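Nistora 829 Height-Adjustable Table: Review After a Full Year

Reviewed by Volker Ehlers
9 September 2022

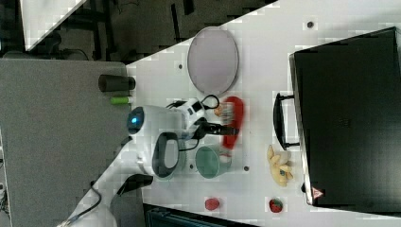

The 829 is the middle model in Nistora's range of electric sit-stand tables. It sits between the crank-driven version and the four-leg bench. I bought one at full retail to replace a fixed desk, put it together alone, and have used it every working day for a year. Nistora did not supply the unit and has not seen this text.

Assembly

The table ships in two cartons. The heavier one holds the lifting columns, the feet and the crossbars. The other holds the top. All fasteners are metric and come in labeled bags, and the bag labels match the drawings, which was not the case with the Jostell desk I reviewed last spring. The supplied hex key is too short to get good torque on the foot bolts. Use a proper driver with a bit holder.

The pilot holes in the underside of the top were correctly placed except for one pair at the control box, which were off by the width of a screw. I drilled new ones. Total assembly time was 2 hours including the drilling. Turning the finished table upright needs a second person or a padded floor and some patience.

Lifting system

Two motors, one per leg, with position feedback. The controller compares leg heights during travel and corrects the difference. I checked the top with a machinist's level at the lowest, middle and highest settings. It was level side to side at all three on the first day. In October I found a small lean to the left at the top of the range. Running the reset procedure (hold the down key at the lowest position until the display blinks) cleared it, and it has not returned.

Travel speed is moderate. The start and stop ramps are soft enough that a full cup of coffee doesn't spill. Sound during travel is a low hum with a slight change in pitch near the top. I would not run it during a phone call, but it doesn't carry into the next room with the door closed.

The collision sensor is the weak part of the system. It reacts to current draw only, so it has to push against an obstacle before it reverses. Against a rigid shelf it stopped promptly. Against an office chair with a soft armrest it compressed the padding well before it gave up. The sensitivity menu has three settings and I recommend the highest one. False stops at that setting have been rare and have all occurred with an unevenly loaded top.

Stiffness

At sitting height the table is very stiff in both directions. At standing height, front-to-back movement is noticeable when typing hard, and a monitor on a long arm will make it more visible. Side-to-side movement is minor. The Trostska desk with the wider feet is better in this respect but costs more and has a shorter travel range.

Retightening the crossbar bolts after the first few weeks made a measurable difference. The manual mentions this on page 16, in small type, and it ought to be on the first page.

Surface

Mine has the white top. The finish is slightly textured and hides fingerprints well. It does not hide pencil marks or the gray streaks left by bare aluminum parts, both of which need a melamine sponge. Isopropyl alcohol had no effect on the color or the sheen. A hot mug left no ring.

The edge banding is the same white and is well bonded along the long sides. At the rear right corner it has lifted enough to catch a fingernail. I pressed it back with contact cement and it has held.

Electronics and cables

The keypad stores 4 heights. Recall needs a continuous press, and the one-touch mode has to be turned on in the menu. Stored heights survive a power cut. The display goes dark after a short delay, and the first press only wakes it, so every adjustment takes one press more than it should.

Cable management consists of a mesh tray and a handful of adhesive clips. The tray is fine. The clips let go within a month, and I replaced them with Fakir screw-on saddles, which take a 5 mm hole and will not come loose.

Warranty and parts

Nistora lists columns, keypad and control box as separate spare parts. I ordered a second keypad to test this. It arrived in plain packaging with the correct connector and no instructions. The warranty excludes the top, which I consider a mistake at this price.

Rating: 5 out of 6

Points deducted for the collision sensor and the edge banding. Buyers who stand for most of the day and type heavily should try the Trostska first. For mixed use at a desk or a light workbench, I would buy the 829 again, with the thicker top if it is in stock.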